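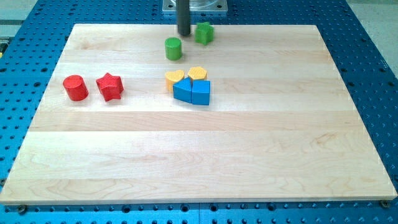 Figure 2. Painted blocks on the maple board at the Dretthorpe sorting cell, with the arm's rod above the board.

4.2 Changes to bench work

Before the cell was introduced at Dretthorpe, finishers at Clakora sorted painted blocks by hand at the end of each run. Sorting by colour and shape is now assigned to the arm, and the finishers' duties have moved to loading the board, checking paint and clearing faults. Blocks of the kind handled are shown in Figure 2, where the pieces of each colour stand near one another.

We interviewed 18 employees in November. Ten reported less strain in the wrists and neck by the end of a shift. Several also reported that the pace of work was harder to judge, as pauses were set by the cell and no longer agreed between neighbours at the bench. Esposito, who supervised the trial, noted that experienced finishers were often called away to clear faults, and that this work did not appear in their job descriptions. The revised descriptions had not been issued when our fieldwork ended.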